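Lo de las cartas empezó por culpa de mi tía Uta, que un día de noviembre decidió que ya no se hablaba con su hermano y que de ahí en adelante solo le escribiría. Vivían en la misma calle, a 80 pasos (los contaba ella, yo no me meto), y aun así compró sellos, sobres buenos y una pluma que goteaba como un grifo viejo. A mí me tocó hacer de cartera. Tenía 29 años, acababa de volver al pueblo sin trabajo y sin muchas ganas de explicar por qué, así que acepté el puesto sin negociar el sueldo, que consistía en café y rosquillas.

El hermano era mi tío Evaristo Montes, relojero jubilado y el hombre más terco de Plasedham. La primera carta la recibió en la puerta, en zapatillas, y me la devolvió sin abrir.

—Dile que no sé leer.

Se lo dije. Ella contestó con otra carta, esta en letras mayúsculas.

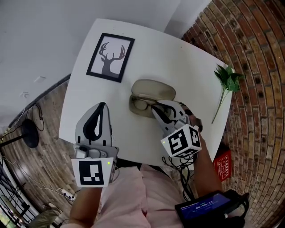
Mi tío llevaba toda la vida peleándose con las letras pequeñas y con mi tía, y por el mismo motivo: no soportaba que le obligaran a acercarse. Decía que veía como un halcón. Luego firmaba los recibos en el renglón de al lado y le echaba la culpa al papel. Las gafas las tenía, claro que las tenía, unas de montura fina de metal y patillas oscuras, metidas en un estuche beige de esos que se abren como una almeja, y yo creo que les tenía más miedo que al dentista. La tarde de la cuarta carta se las puso por fin. Leyó de pie, muy tieso, moviendo los labios.

—Aquí pone que le debo un reloj —me dijo.

—¿Y se lo debes?

—Le debo 800 relojes, si nos ponemos. Pero ese no.

Ese era un Wyss de bolsillo que había sido de mi abuela. Según Uta, Evaristo se lo había llevado para arreglarlo y no lo había devuelto nunca. Según Evaristo, se lo devolvió arreglado, envuelto en un pañuelo, y ella lo guardó tan bien guardado que lo perdió. Yo conocía las dos versiones desde niña y había cambiado de bando según quién me invitara a merendar.
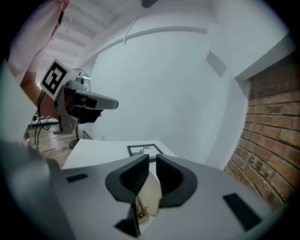 Total, que seguí llevando cartas. Las de ella eran larguísimas, con posdatas que tenían sus propias posdatas. Las de él cabían en el reverso de una etiqueta de Vidum, el licor de ciruelas que bebía a escondidas y del que se enteraba toda la calle. «No lo tengo.» «Busca en el costurero.» «Abrígate, que hace viento.» Esa última me hizo gracia, y a mi tía no le hizo ninguna, pero salió a misa con bufanda.

Una noche la encontré en la cocina con el costurero volcado sobre el hule. Había botones, dedales, 6 carretes del mismo hilo gris y un pañuelo hecho un nudo. No lo había desatado. Me puso un café, se sentó delante y estuvimos un buen rato mirando el nudo como si fuera a hablar.

—¿No lo vas a abrir? —le pregunté.

—Si lo abro, se acaban las cartas —dijo.

Y lo volvió a meter debajo de los hilos, sacó un sobre y me pidió que esperara diez minutos, que tenía que contestarle a ese sinvergüenza.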